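Fenditz hand-held gripper pair, on loan from Bondeck. Notes as I go. 1/6

Soap and dish task, right hand only. The left gripper stays empty. 2/6
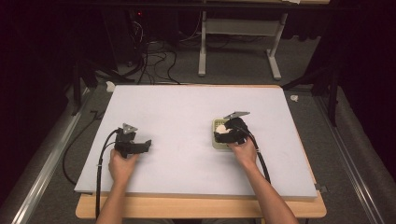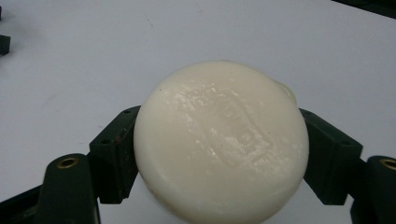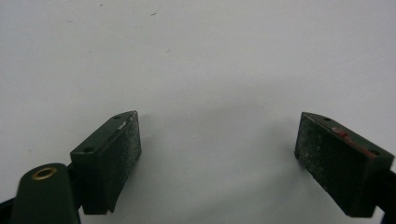
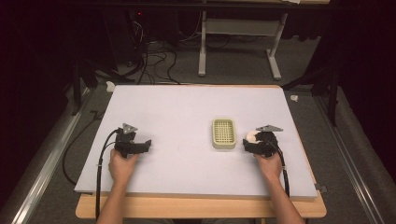 First and last: whole board. Second and third: finger close-ups.

Pads are gritty, with visible wear. Marker plates sit on top of both units. 3/6

Cables exit at the back and drag on the board. Would pay extra for a lighter one. 4/6

Kit price is 1035, spare pads 53. 5/6

Next: the Udcombe fingers, in August. 6/6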